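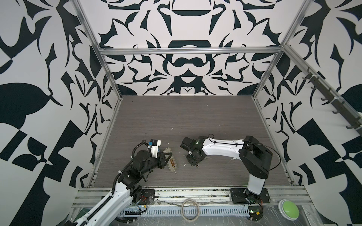

About Gindwood

By the Gindwood bench team, January

Gindwood tests robot cells for people who are thinking of buying one and would like a second opinion before they sign. We work out of a single unit in Cumia. We don't build robots and we don't sell them, and we take no commission from anyone who does. Most of what reaches us is small two-arm equipment for sorting, opening and passing along household goods.

We started because of a fault, so the fault gets most of this page.

The cell was called Gurkar. Its job was simple to describe: one arm picks up a small item and holds it steady, the other takes it. The sales sheet said the handover was "self-verifying." We have never been fond of that phrase. A machine that checks its own work and reports that it did well should be treated like anyone else who does that.

We ran 447 handovers and wrote down what happened on the table beside what the software said had happened. In 58 of them the log recorded a successful transfer and the receiving gripper had nothing in it. The item had slipped, or had never left the first arm. The software looked at motor current, saw that the jaws had met resistance, and called that a grip. Jaws closing on each other also meet resistance.

That was annoying, but it was only a matter of wrong numbers. The second problem was worse. In 13 runs the receiving arm went on closing after a stop had been requested. The delay was short, and on a tin or a plastic case it might leave a mark. On a finger it would be a different conversation. The maker's first reply was that operators shouldn't have their hands in there. We agree, and we would still like the stop to stop.

The cause was dull. Stop requests went into the same queue as ordinary motion commands and waited their turn. A revised version moved them out of the queue, and we ran 40 more stops without seeing a late one. Forty is a small number. We said so in the report, and the maker left that line out when they quoted us.

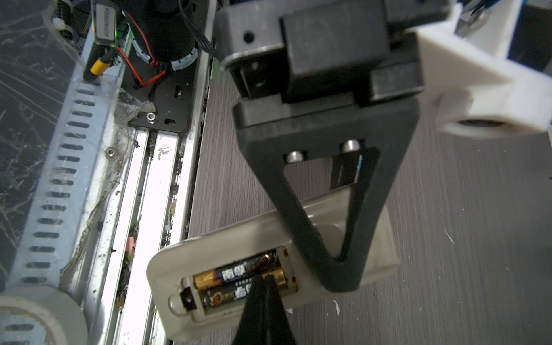

Can a gripper be trusted around loose batteries?

Only if its closing force is limited in hardware and someone has measured it with the batteries you plan to use. A force setting on a screen is a request. Metal jaws can also bridge the contacts, so ask what the tips are made of.

What we do now

Every cell gets the Baptiste check, named after the street where we had our first bench. We compare the machine's log with what a person saw, line by line, and we press stop at bad moments – mid-grip, mid-handover, while the arms are close together. It's slow work and we charge by the day. If a maker wants to see the report first they can, but they can't edit it.

We don't certify anything. A clean result from us means that we looked for certain faults and didn't find them that week.

Last updated: January

Comments (3)

cellblock_nine: We had the same false grip reports on a different machine. Support told us to recalibrate, twice. Did checking jaw width help on yours?

Gindwood: It helped with thick items. Thin ones still fooled it.

palletjack: So the maker fixed it and you're still complaining? Forty good stops sounds fine to me.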